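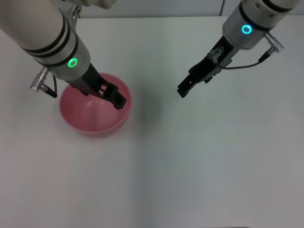 Plastic mixing bowls: keeping them fit to use

A plastic bowl is light, cheap and hard to break, but it holds on to grease, smells and colour more than glass or steel does. Most of that can be put right at the sink.

Greasy film

Wipe the bowl out with kitchen paper before it goes anywhere near water. Then wash it in hot water with a good squirt of washing-up liquid and a soft cloth. If it still feels slippery, rub a paste of bicarbonate of soda and water round the inside, leave it ten minutes and rinse. Any bowl you mean to whisk egg whites in should be glass or metal, as plastic never gets quite clean enough.

Stains

Tomato and turmeric are the worst. Fill the bowl with 300 ml of white vinegar topped up with warm water and leave it overnight. A sunny windowsill will fade what is left, even in February, though it may need several days. Pale bowls show marks sooner than deep-coloured ones.

Smells

Onion and garlic linger. Crumple a sheet of newspaper into the dry bowl and put it away like that until the next day. Wash again before use.

Scratches

Use a silicone spatula for scraping out. Metal whisks and hand mixers score the bottom, and dough then sticks in the marks. A bowl that has gone rough all over is fine for pegs or potting compost, but stop using it for food.

Heat

Look underneath for the maker's symbols before putting one in the microwave or dishwasher. With no symbols, wash by hand. Let melted butter or sugar syrup cool first, or mix in a steel pan.

Stopping it sliding

Lay a damp dishcloth flat on the worktop and stand the bowl on it. This helps most on smooth tops and with light mixtures. For 330 g of flour or more I use a heavier bowl.

Storing

Dry thoroughly, then nest by size with a piece of kitchen paper between each. If two have stuck together, stand the lower one in warm water and put cold water in the upper one.

Haziq Wuisan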